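June, late evening

All afternoon I sat with the equipment list and it is still not finished. Nabil Sabbagh wants it before he leaves for the trade fair, and he wants one page, not four. I understand him. The people who sign do not read four pages.

The big question is the hand. We can do the disassembly of the old desktops with the simple two-finger gripper, or we can pay for the hand with more fingers, which Ritton sells only together with a service contract. The hand itself fits in our budget. The contract does not, or only if I move the second controller to next year. I wrote both versions and I like neither.

Provine answered my letter at last. They offer 2 spare sets of fingertips with each gripper and delivery in 8 weeks. Their price is fair, but the letter does not mention transport, and last time the transport was the surprise. I must ask again tomorrow, in writing.

Then the small things, which I always forget — cables, screws, printed holders. I put 200 for the printed holders and Nabil laughed at me on the phone. He said I should count how many times we changed the design since winter. He is right. Every change costs material and also a day of someone's patience, usually mine. I will double the line and see if anyone complains.

I added pictures from the cell to the second sheet, so that the readers can see what the money is for.

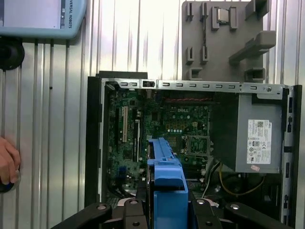
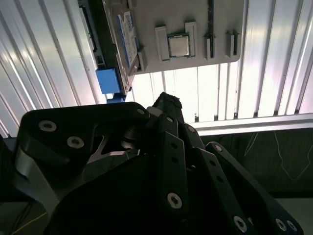
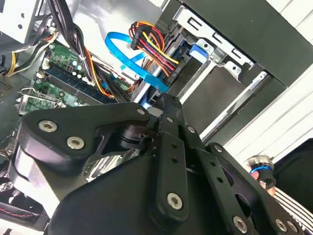
Processor and drive in their holders:

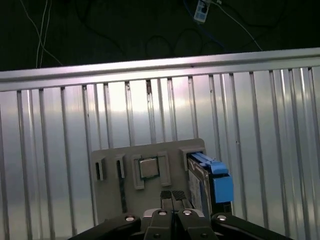 After supper I tried to write the paragraph about working hours and I crossed it out three times. Orozco from the finance office likes to see how many hours a machine will save. I do not have this number, and I do not want to invent it. In the end I wrote that we will measure it for one quarter and report. It sounds weak, but I can defend it.

Flelletti has not sent the quote for the safety fence. I called before lunch and a young man promised me he would look. If nothing comes I will take the price from their old catalog and add a little for inflation.

Still to do: the question to Provine, the new total, and a better title for the page. Now the title is "Equipment," and even I would not read it. My eyes hurt and the tea is cold. I will finish in the morning before the phone starts.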